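Introduction to Household Food Budgeting
Course handout, Unit 4: Planning the Weekly Produce Purchase
Instructor: Clementina Sequeira
Revised 20 August 2024

Fresh produce is the part of the household budget that varies most with the season and with the habits of the shopper. Students should read this handout before the first practical session and bring a completed purchase log.

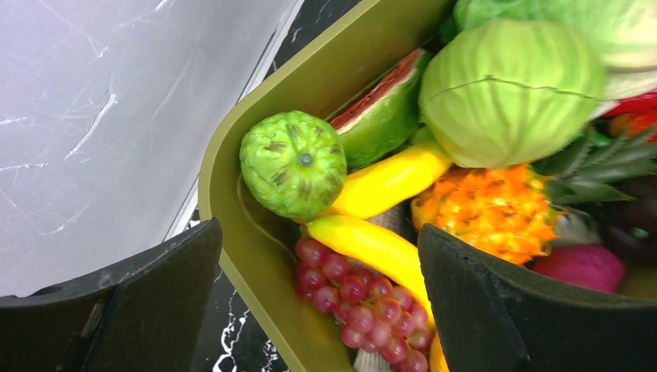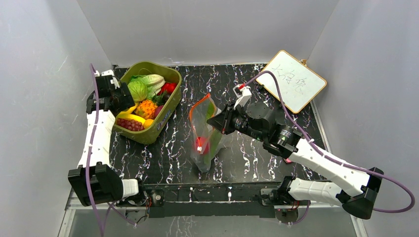 Imitation produce in an olive-green plastic basket.

Terms used in this unit

Edible portion: the weight of an item that remains after peeling, coring and trimming.
As-purchased price: the price paid at the store, before any trimming.
Edible-portion price: the as-purchased price divided by the share of the item that is eaten.
Carryover: produce bought in one week and used in the next.

Comparing prices

The shelf price alone does not show what a serving costs. A head of cabbage loses its outer leaves and core, while grapes lose little more than their stems. Suppose an item costs $2 per pound and 80 percent of it is eaten. The edible-portion price is $2.50 per pound. Students are expected to show this calculation for every item in the log.

Frozen and canned goods should be compared on the same basis. Drained weight is used for canned vegetables — the net weight printed on the can includes the liquid.

Planning for storage

Items that spoil quickly should be assigned to meals in the first days after purchase. Leafy greens and ripe berries come first; cabbage, carrots and winter squash may be held for later meals. Carryover is entered in the log at its original price and is not counted as a new purchase.

Assignment

1. Record all produce bought by your household over 30 days.
2. Calculate the edible-portion price of each item.
3. List any item discarded and state its as-purchased price.
4. Submit a revised shopping plan of no more than 2 pages.

Students who do not buy food for a household may use the sample log supplied by Upendo Uri​o. Questions about grading should be directed to Zohreh Daneshvar. The seasonal price comparison will be covered in December.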